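My mother-in-law has a rule about bins, and it took me eleven years of marriage to admit she is right. The rule is that a bin with a lid is a place where things go to die. Put a lid on it and you will stack something on the lid, and then something on that, and three years later you'll buy a second potato masher because the first one is at the bottom of the tower.

So this February I went lidless. Every single bin in the house! I pulled the lids off the ones in the hall closet, the ones under the stairs, and the big ugly one in the pantry that held (I am not proud) mostly other, smaller lids. My friend Judit Borbély came over to help and spent the first hour reading me the expiration dates on my spices in a funeral voice.

We did the kitchen first, because that's where I lose my temper most often. I'd read somebody's decluttering book that wanted me to hold each item and think about it, and I lasted through two spatulas. Judit's way is faster. You dump a drawer into an open bin, you put the bin on the table, and for one week you only take out what you need. Whatever is still in the bin at the end of the week goes to the thrift shop in Butby, no speeches.

Some things surprised me. I own four melon ballers and I don't like melon. I never touched the garlic press, but I went back for the ugly can opener every night. And I found out that I'm sentimental about cups, which I would have denied under oath. Plates I can let go of all day long. Cups, no. I had a whole argument with myself over a chipped one from our first apartment and the cup won.

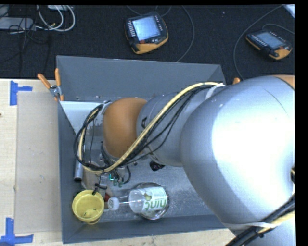 Grey bin, light wood table, and a yellow cup.

If you want to try this, get bins with sloping sides. I started with the straight-up-and-down kind and everything small slid into the corners and stayed there, and I was scraping out rubber bands with a butter knife. With sloping walls your hand goes in easier and you can see the bottom, or most of it anyway. Grey is a good color too, I think. I had white ones before and they looked filthy by lunchtime.

Put the bin up on a table. I did the first two on the floor and my back let me know about it for days. You want it at a height where you can look straight down into it while you drink your coffee, because half of this is just looking and grumbling and deciding to decide later.

My husband's contribution was to ask where the scissors were, every evening, for a week. (In the bin. They were in the bin.) By the weekend he'd started fishing things out himself and putting them back in actual drawers, so I'm counting that as a win.

The kitchen is done now except for the baking stuff, which Judit wants to be here for. Margit Lakatos from down the street has already claimed two of the melon ballers, and if anybody else wants one, leave me a comment. I also have roughly 100 lids in every size, free to a good home, no bins included.

Next up is the closet under the stairs. I opened the door yesterday, looked at the ski boots, and closed it again.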